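Notebook, Dec 24, 2024

Audio guide for Paulík palace, entry by Omid

I continued today with the timing of the visitor route. In November we decided with Delia that the tour must start at the river gate, and now I see this makes a problem. The ticket control is at the other side of the courtyard, so people with a booked slot hear the story of the gate when they have already left it. I moved the gate text to stop 2 and wrote a new short welcome.

Walking times: I used the visitor plan, 920 metres for the full route, with the garden. Delia thinks older guests will want to skip the upper terrace. I agree, but then the stop at the fountain must work without the terrace before it. I rewrote the first sentence two times and I am still not happy with it.

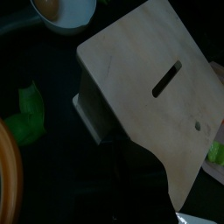 Word count of the full English script is now 2274. This is too long for one visit. I would like to cut the part on the tile workshop first — it repeats what is written on the panels in the room. The Slovak text I did not touch yet.

Test of the player: the Flirnel headset keeps the volume after a restart, the Zovier one goes back to the lowest level every time. For rental desks this is annoying. I wrote to Zovier support, no answer before the holidays I suppose.

Offline map: Gumo loads it well, but the names of the rooms are shown only after big zoom. Delia, if you read this, please check if it is the same on your phone. Mine is old.

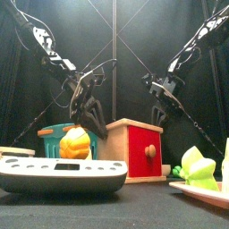
Yellow-orange toy pepper and teal basket with orange rim.

Afternoon visits: the palace office suggests to arrive after the coach groups leave. I put this in the introduction, together with the advice to book online. I did not write an hour, it changes with the season.

Still open:
stop 15 (chapel) has no recording, only text
ask the office if the garden side door is open in winter
pronunciation of the family names, Delia knows someone
colour of the route line on the map, the grey is hard to see in the sun

I stop here for today. Script is saved in the shared folder, old version also.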